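Home | Stations | Recording Software | Spares | Support | Contact

Print this page | E-mail this page

Werklow Two-Arm Recording Station

The Werklow station is a bench-mounted, two-arm workplace for recording manipulation examples by teleoperation. It is supplied to groups that train their own policies and need episodes with consistent timing, consistent camera placement and usable notes. It is built and serviced at our Flesdale workshop and ships with the Feyisa recording software installed.

The station does not include a trained policy. It produces the data from which one is trained.

General arrangement

Both arms work over one shared tabletop with a matte, dark gray finish. The finish was selected for low glare under overhead lighting, which keeps segmentation and depth estimates stable near the table surface. A fixed camera covers the workspace from the side or from above, depending on the mount ordered. Each wrist carries a small camera directed past the fingers, so that the last stage of an approach is recorded at close range.

Cabling is routed outside the arm links and held with straps. This adds some bulk, but a damaged cable can be replaced without opening a joint. Allow enough slack at the wrist for full rotation and check the straps at the start of each shift.
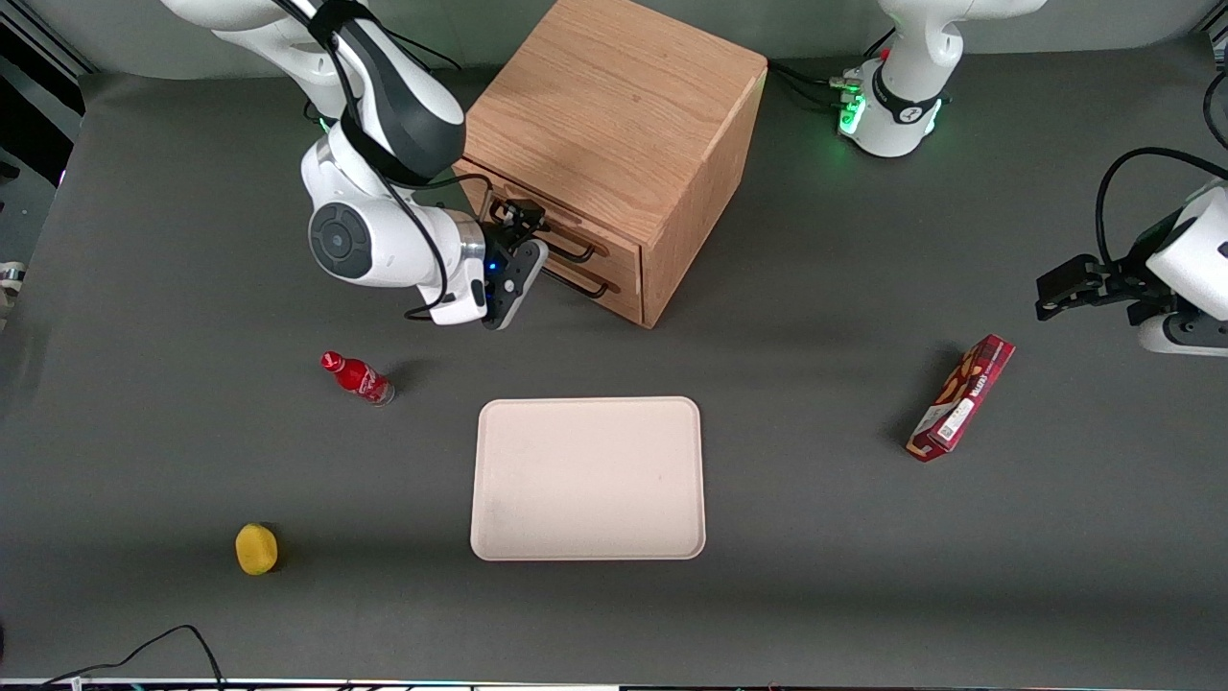

Tabletop set with drawer cabinet, tray and three loose items. Fixed camera.

Standard object set

The station is delivered with a starter set for household pick-and-place and drawer tasks. The set consists of a wooden two-drawer cabinet with black bar handles, a shallow rectangular tray with rounded corners, and a crate of loose items in mixed shapes and packaging. Customers normally add their own items within the first month. When doing so, observe the following:

– Include at least one item that rolls and one that does not.
– Include printed packaging. Labels and lettering give the vision encoder more to work with than plain blocks do.
– Enter every item in the object list before recording. Feyisa will not open an episode with an unlisted item.
– Retire items whose shape has changed through handling. A crushed box is a different object for the purposes of the list.

Starting layouts

An episode begins from a starting layout. The layout file gives each item a zone on the table and a permitted range of headings. The operator places the items by hand, compares the table with the layout on the monitor and confirms. Exact placement is not wanted. Variation inside the zone is part of what the data set has to contain, and operators should be told this, as careful people tend to put things back in the same spot.

The cabinet may be turned at an angle to the table edge. Drawer episodes recorded only with the cabinet square to the table have given poor results in our own trials, and the default layouts include diagonal positions for this reason.

The default plan for one task calls for 80 layouts. A plan can be extended up to 500 layouts before it must be split into two files.

Wrist view

The wrist camera is fixed relative to the gripper and needs no alignment after delivery. Both fingers should show at the bottom of the view when the gripper is open. If one finger is missing, the bracket has been knocked and the extrinsic calibration must be repeated.

For bottles and similar long items lying on their side, the operator should bring the open fingers to either side of the body before descending. The gap between the fingers and the position of the item within it are the two quantities most often read from this camera by policies trained on station data. An off-center approach is acceptable provided that it is corrected in the recording – do not trim the correction out afterward.
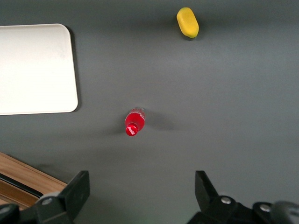
Recording procedure

1. Power on both arms and wait for the status lights to turn green.
2. Load the plan and select the task.
3. Place the items and confirm the layout.
4. Press the left pedal to open the episode. Perform the task at a steady pace.
5. Press the right pedal to close the episode, then mark it as success, partial or failure.
6. Add a note if anything out of the ordinary occurred.

Failures are kept. Feyisa stores them in a separate folder with the same channels as the successes, and they may be included in or left out of a training export. An episode that was opened by mistake should be marked void, which is a fourth state and is reached through the menu only.

Recorded channels

Joint positions, joint velocities, commanded positions, gripper opening, fixed camera, left wrist camera, right wrist camera, pedal events, layout file reference, operator code and note. All channels share one clock. Camera streams that fall behind are flagged in the episode header and are not filled in.

Field results

Zudulska, a contract recording house, ran one station on a tidy-to-tray task and a drawer task through October. The run closed with 479 episodes accepted. A further 13 were rejected in review, most of them for a camera stream that had fallen behind. The cause was traced to a worn connector at the base of one arm, and the connector type has been changed on stations delivered after that run.

Despina Omerović, who supervised the operators, asked for the layout monitor to be moved to standing eye height. The taller post is now standard. Her second request, a way to change the order of layouts partway through a plan, has been added to Feyisa and is described in the software manual under Plan Editing.

Maintenance

Wipe the tabletop with a damp cloth only. Solvent cleaners leave bright patches in the finish that are visible to the wrist cameras. Check finger screws weekly and tighten by hand. Finger plates are sold in pairs and should be replaced in pairs. After any change of fingers, run the gripper zeroing routine before the next episode.

Options

– Side or overhead mount for the fixed camera
– Second tabletop, same finish, for fast changeover
– Additional drawer cabinet
– Foot pedal set with longer lead
– On-site operator training, two days

Orders and technical questions

Lead time depends on arm availability and is confirmed in writing with the quotation. Technical questions before ordering go to Pascal Fuchs in the Flesdale workshop, mornings until 11:30. Please have the planned task list and the table dimensions of your room ready.

Shares: 13 | Comments: 0

Print this page | E-mail this page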